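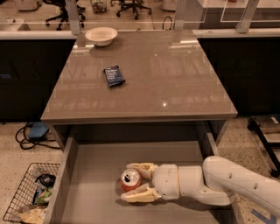 Nokuthula Chauke has run the break room at Riis for three years, though it is not her job title. She does the ordering, wipes down after lunch on Friday and decides what goes in which drawer. The office has 107 people on its list and one small kitchen.

"I started because I couldn't find a spoon," she said. "There were eight places a spoon could be."

The first thing she changed was the tables. The old ones were white and showed every coffee ring. The new ones are a glossy gray-brown with a drawer underneath, and she argued for the drawer. Dumisani Botha, who signs off on furniture, wanted plain tops.

"He said people would fill them with trash. Some do," Chauke said. "I still find cans in there. A soda can lying on its side in a drawer, I don't know what a person is thinking. But you pull it out, you take the can, you push it back. It takes five seconds."

The tabletop is another matter. Her rule is one bowl and nothing else, and the bowl stays in the far corner where an elbow won't catch it. Wrappers are the usual problem. She said people eat a snack bar standing up, put the wrapper down to answer a message and walk off.

She doesn't send emails about it anymore. The last one, in December, got a long reply from Thulani Maluleke on the third floor about the size of the bins, and she admits he had a point. There is a bigger bin by the door now.

The shine took some getting used to. "You see all the ceiling lights in it," she said. "And you see fingerprints. I use a damp cloth and then a dry one — no spray, the spray leaves streaks."

The metal-sided drawers get the same cloth. She empties them first, all the way out, and does the bottom before the sides. Crumbs collect at the back.

Asked what she would still like to fix, she mentioned the cupboard over the sink, which has a hinge that Kagiso Sithole has promised to look at.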